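Print this page
E-mail this page

FOR IMMEDIATE RELEASE

Hamitz Opens Two-Arm Demonstration Cell to Outside Teams

July 28, 2019 – Hamitz today opened its two-arm demonstration cell to outside development teams. The cell is used to record household handling tasks that a person performs through the robot by remote control. The first task offered is T-shirt folding.

The work is carried out under the Plistach project, which Hamitz runs jointly with the software firm Clilletti. Hamitz supplies the arms, the enclosure and the operators. Clilletti supplies the recording software and the tools for replaying and trimming each demonstration.

In a Plistach session the operator works from a separate station with 2 hand controllers, one for each arm. Joint positions, gripper opening and camera images are stored against a single clock. Joint positions are logged at 100 samples per second. When the operator ends a demonstration, the software asks for a grade, and runs graded as failed are kept in a separate folder with a short note on the cause.

"Cloth does not hold a shape, so a scripted path is of little use after the first contact," said Concetta Carbone, head of applied robotics at Hamitz. "The operator corrects all the time, and the corrections are the part we want on record. We ask operators not to hide a bad grasp. They should let go and take hold again as they would with their own hands."

A basic set for one garment consists of 40 demonstrations. The starting position of the garment is changed between runs, including its rotation on the table and the amount of bunching at the collar. Operators are told to finish a movement before pausing, as long pauses in the middle of a grasp have to be trimmed by hand.

Fixed and gripper-level views from shirt handling in the cell: 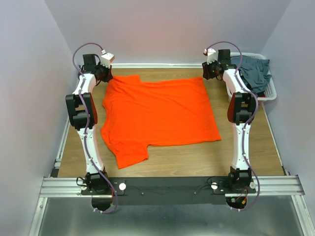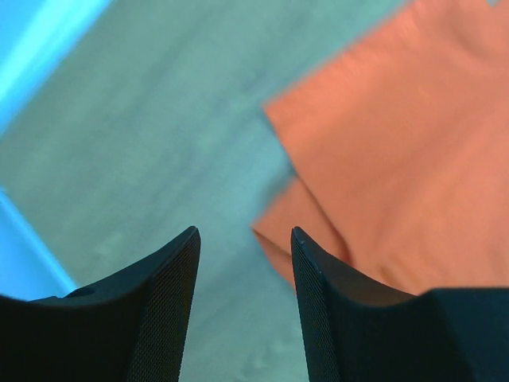
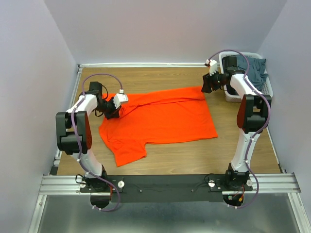
Files are delivered with calibration data for both arms and a plain-text log for each run. Teams may send their own garments, provided these are free of metal fasteners. Rigid objects and towels are planned as later tasks, but no release date has been set.

Razia Shaikh, who manages the recording software at Clilletti, said that most of the effort in the current version went into time alignment. "If the image and the gripper command drift apart, the model learns to close on air," Shaikh said. "We now check alignment at the start and the end of every run and reject the run if the two checks disagree."

Cell time is booked in half-day blocks. A block includes one trained operator; teams who prefer to use their own operator must first complete the introductory session at the Šimko test hall, where the cell is installed. Requests should state the garment type, the number of demonstrations wanted and the preferred file layout.

About Hamitz
Hamitz builds remote-controlled arms and recording cells for research and product development.

Press contact: Concetta Carbone, Hamitz, Applied Robotics

Print this page
E-mail this page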